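**Kitchen arm - monthly safety walk-round**
Site: Distlow staff kitchen
Date: Aug 31, 2020
Checked against: Kamwood bench sheet, 6 items

1. **Stop button within reach of the sink side - OK.**
Pressed twice, arm held both times. Much better place for it than in February, when you had to lean over the counter.

2. **Speed limit with people present - OK.**
Set to 100 mm a second near the worktop. It looks slow, and the kitchen team love it! They can carry on chopping without keeping one eye on it.

3. **Worktop clear before a run - OK, see comment.**
The blue disc goes down alone for the pick-up run, with no cups or cloths near it. We tried the layout in the simulator first, and I'd like every site to do the same.
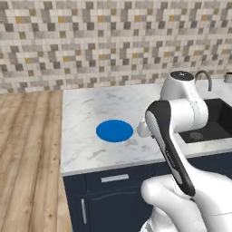 *Item 3, simulator view: arm at the blue disc, sink to the right.*

4. **Floor and walkway - ACTION.**
The mat by the real sink has started to curl at one corner. Replace it before the next early shift. People walk this side far more now that they aren't stuck at the counter - good news, but it does mean more feet.

5. **Staff briefed - PART DONE.**
Day shift all signed. Nights still to do. Please leave time for questions, as the day session threw up some crackers (can I wipe down while it's parked? Yes, once it's locked off). Two of the team have asked to learn the teaching mode and I'm all for it. They know where things ought to go on that counter better than any of us.

6. **Hand strain log - OK.**
The log shows 248 lifts passed to the arm over the month, and the sore wrist notes have dropped right off. The morning crew have put the spare 40 minutes into prep, which they chose themselves. Lovely to see.

**Other comments**
The Dromudico guide still shows the old lock-off steps. The Conceição kitchen has a corrected page, so ask them for a copy and tape it inside the cupboard door.

Mat and night briefing to be signed off before the next walk-round.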